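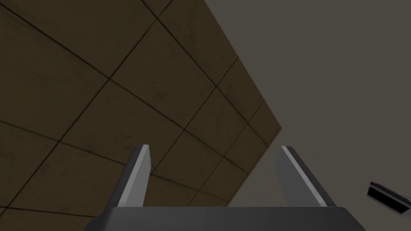 Ostness, 28. September 2024

# Drei Wochen sind für eine Reise genug Zeit, um zwei Orte zu sehen

Wer im Reisebüro oder in einem Forum drei Wochen Urlaub ankündigt, bekommt eine Route. Meistens hat sie neun Stationen, manchmal mehr, und fast immer steht am Ende ein Satz wie »damit habt ihr das Land gesehen«. Ich bin solche Routen lange gefahren und habe sie anderen empfohlen. Inzwischen halte ich sie für einen schlechten Rat.

Mein Vorschlag ist einfach: Man sucht sich für drei Wochen zwei Orte aus und bleibt. Zehn Tage hier, zehn Tage dort, ein Tag für die Strecke dazwischen. Das klingt nach wenig. Es ist auch wenig, jedenfalls auf der Landkarte.

## Die Rechnung mit den Fahrtagen

Vor einigen Jahren bin ich mit dem Bus und der Bahn die klassische Runde gefahren, die im Süden beginnt und über Ekgate zurück an die Küste führt. Neun Unterkünfte in 19 Nächten. Hinterher habe ich aus den Fahrkarten zusammengezählt, wie viel Zeit ich unterwegs verbracht hatte. Die Fahrten selbst waren gar nicht so schlimm. Schlimm war alles drumherum. Auschecken bis zehn, Bus um halb zwölf, Ankunft um vier, Zimmer suchen, Schlüssel holen, herausfinden, wo es etwas zu essen gibt. Ein Ortswechsel kostet einen Tag, auch wenn die Fahrt nur drei Stunden dauert. Bei acht Ortswechseln ist mehr als eine Woche weg.

In Reiseplänen taucht diese Woche nicht auf. Dort steht »Tag 6: Transfer nach Ekgate, Nachmittag zur freien Verfügung«. Der freie Nachmittag bestand bei mir aus einer Waschmaschine und einem Supermarkt.

Dazu kommt das Geld. Auf der Rundreise habe ich für Busse, Züge, zwei Taxis und eine Fähre gut 600 Euro ausgegeben. Im vergangenen Jahr, bei zwei Orten, war es ein Bruchteil davon. Wer länger als eine Woche in derselben Pension bleibt, bekommt außerdem oft einen anderen Preis, man muss nur fragen. Ich habe das früher nicht getan, weil es bei zwei Nächten nichts zu fragen gibt.

## Was in der zweiten Woche passiert

Die ersten drei Tage an einem Ort unterscheiden sich kaum von der Rundreise. Man geht zum Hafen, auf den Aussichtspunkt, in das eine Lokal, das im Führer steht. Am vierten Tag ist das erledigt, und es kommt ein Moment, in dem man sich fragt, ob man nicht doch weiterfahren sollte. Diesen Moment halten viele für Langeweile. Vielleicht ist es auch welche. Er ging bei mir jedes Mal nach einem Tag vorbei.

Danach wird der Alltag kleiner. In Ostness weiß ich inzwischen, dass der Bäcker montags zu hat und dass der Bus ins Oberland zwar um 8.15 Uhr auf dem Plan steht, aber erst losfährt, wenn die Schulkinder ausgestiegen sind. Ich weiß, welcher Weg nach Regen gesperrt wird. Das sind keine großen Erkenntnisse, und ich würde niemandem einen Abend lang davon erzählen. Sie machen die Tage aber leichter. Wenn morgens Wolken hängen, bleibe ich unten und gehe am nächsten Tag hinauf. Auf der Rundreise bin ich bei Wolken hinaufgegangen, denn am nächsten Tag ging der Bus.

Gerade in den Bergen ist das der wichtigste Punkt. Die Hochebene oberhalb von Ostness liegt knapp unter 3.000 Metern, und wer von der Küste kommt und am nächsten Morgen losmarschiert, hat oben Kopfschmerzen. Das lässt sich in jedem Wanderführer nachlesen, und trotzdem sehen die meisten Routen genau einen Tag dafür vor. Ich habe es beim ersten Mal auch so gemacht und saß mittags auf einem Stein, zu müde für die letzten Höhenmeter. Beim zweiten Besuch war ich am sechsten Tag oben und hatte keine Schwierigkeiten.

## Einwände

Lucyna Brzozowska, mit der ich über diese Frage seit Jahren streite, hält meine Haltung für bequem. Sie schreibt mir: »Du kannst leicht zehn Tage an einem Ort sitzen, du warst ja vorher schon überall.« Daran ist etwas. Ich habe die großen Runden hinter mir und kann gelassen sagen, dass man sie nicht braucht. Wer zum ersten Mal so weit fliegt und nicht weiß, ob er je wiederkommt, sieht das anders. Der Flug ist teuer, der Urlaub ist knapp, und die Angst, etwas zu verpassen, ist verständlich.

Ich glaube nur nicht, dass die Rundreise diese Angst behebt. Man verpasst auf ihr genauso viel, bloß an mehr Orten. Das Hochmoor bei Ekgate habe ich auf meiner Runde durch das Busfenster gesehen. In meiner alten Reiseliste steht es trotzdem als besucht.

Ein zweiter Einwand wiegt schwerer. Man kann sich den falschen Ort aussuchen. Mir ist das einmal passiert, in einem Badeort, dessen Namen ich hier weglasse, weil ich dort im Dezember war und er im Sommer wahrscheinlich in Ordnung ist. Die Hälfte der Lokale hatte geschlossen, und es wehte zehn Tage lang. Ich bin nach fünf Tagen abgereist. Das ist dann eben so. Zwei feste Orte sind ein Plan und kein Vertrag, und wer nur die ersten Nächte bucht, kann gehen. Ich buche deshalb meistens vier Nächte und verlängere vor Ort.

Der dritte Einwand betrifft Länder, in denen das, was man sehen will, tatsächlich weit auseinanderliegt. Inseln und Regenwald zum Beispiel, dazwischen ein Gebirge. Da komme ich mit zwei Orten an eine Grenze. Drei gehen in drei Wochen auch noch. Bei vier fängt das Packen an, den Takt zu bestimmen.

## Wie man die Orte aussucht

Ich nehme keine Hauptstädte und keine Orte, die nur aus einer Sehenswürdigkeit bestehen. Am besten eignen sich mittelgroße Städte mit einem Busbahnhof, von dem aus morgens etwas in mehrere Richtungen fährt und abends zurückkommt. Der Rückweg ist wichtiger als der Hinweg. Ein Dorf mit einer Verbindung am Tag ist schön, aber für zehn Tage muss man das mögen.

Die Unterkunft darf dann ruhig etwas besser sein. Ein schlechtes Bett hält man zwei Nächte aus. In der Pension Wasilewska in Ostness gibt es einen Tisch am Fenster und eine kleine Küche, die man mitbenutzen darf, und beides war mir nach einer Woche mehr wert als die Lage. Frühstück gibt es dort bis neun, das ist für mich im Urlaub zu früh, aber ich habe mich daran gewöhnt.

Tagesausflüge gehören dazu. Von Ostness aus war ich am Stausee, zweimal auf der Hochebene und einmal in Suvent, wo Markt war und sonst nicht viel. Nach Suvent wäre ich auf einer Rundreise nie gekommen. Ich sage nicht, dass man hinmuss. Ich habe dort ein Paar Socken gekauft und eine Suppe gegessen und bin um fünf zurückgefahren — mit leichtem Gepäck, der Koffer stand ja in der Pension.

Was mich an der üblichen Beratung stört, ist die Selbstverständlichkeit. Auf die Frage »Ich habe drei Wochen, was soll ich machen?« wird mit einer Liste geantwortet, und die nächste Antwort ergänzt die Liste um das, was noch fehlt. Gestrichen wird so gut wie nie etwas. Dabei wäre das die nützlichere Auskunft: welche Station man weglassen kann, welche Fahrt sich nicht lohnt, wo ein halber Tag reicht und wo man besser eine Woche bleibt.

Für das nächste Jahr habe ich noch nichts gebucht. Wahrscheinlich fahre ich wieder für zehn Tage nach Ostness, diesmal im Frühsommer, wenn die oberen Wege offen sind. Für die zweite Hälfte suche ich noch etwas am Wasser.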